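In Praise of the Long Table

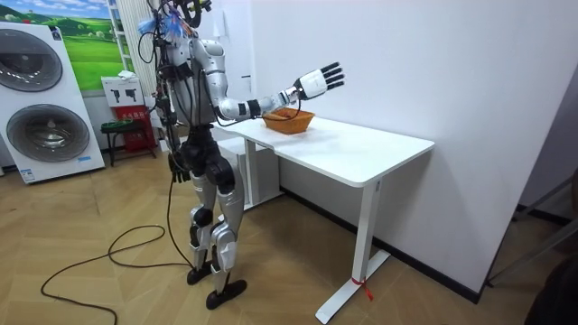 Brestcombe Evening Classes - Department of Home Cooking and Preserving

I have been teaching people to make pickles for a good while now, and the thing I want to argue for has very little to do with pickles. I want to argue for the long table. One table, everybody at it, elbows nearly touching, and one person's chopped garlic getting into the next person's mustard seeds.

When I started, we had separate stations. Each student had a board, a burner and a small set of bowls, and it all looked very professional. People followed the recipe card, cleaned up after themselves and went home with a decent jar of lime pickle. I thought it was going well! Then one January the heating failed in the big kitchen and we had to squeeze into the small one, where there was a single table and 2 burners between us all.

It was the best class I had ever taught. Farzana Baloch leaned over and told the man next to her that his carrots were too thick, and he said that was how his grandmother cut them, and suddenly we had a full-blown argument about carrots (thin won, but only just). People tasted each other's brine. Someone had brought a jar of her aunt's green mango from home and it went up and down the table until there was nothing left but oil. I barely opened my mouth for an hour and they learned more than I could have told them.

My colleague Imke Rothe disagrees with me about this, and she has good points. She teaches the jam course and she likes stations. Boiling sugar is dangerous, she says, and a crowd around it is worse. She also says that shy people get talked over at a shared table, and I have seen it happen. A person who signed up to have a quiet evening with a pan does not always want a neighbor with opinions.

I still think she gives up too much. You can put the hot work at one end and keep it calm there. You can sit the quiet ones together, or next to Florencio Sotomayor, who will pass you the salt and ask you nothing at all for three hours. What you can't do is get the smell and the talk and the borrowed spoon back once you have split everybody up.

And preserving was group work for most of its life! A glut of cucumbers is a terrible thing to face alone. My mother and her sisters did 30 jars in an afternoon, and I don't remember a recipe being read out once. I remember who salted too heavily and who got sent to check the lids. I remember being given the worst knife. All of what I know about when a brine is right came from having a spoon shoved at me by somebody who was already talking to somebody else.

So my plea to anyone setting up a class, or just having four friends over with a crate of plums: push the tables together. Put the vinegar in the middle where people have to ask for it. Let them get each other's measuring cups mixed up. The spring pickle course will be run this way from the first evening, and Imke has agreed to try it for one session of marmalade, with the pan at the far end and her standing guard over it.

Shazia Mohmand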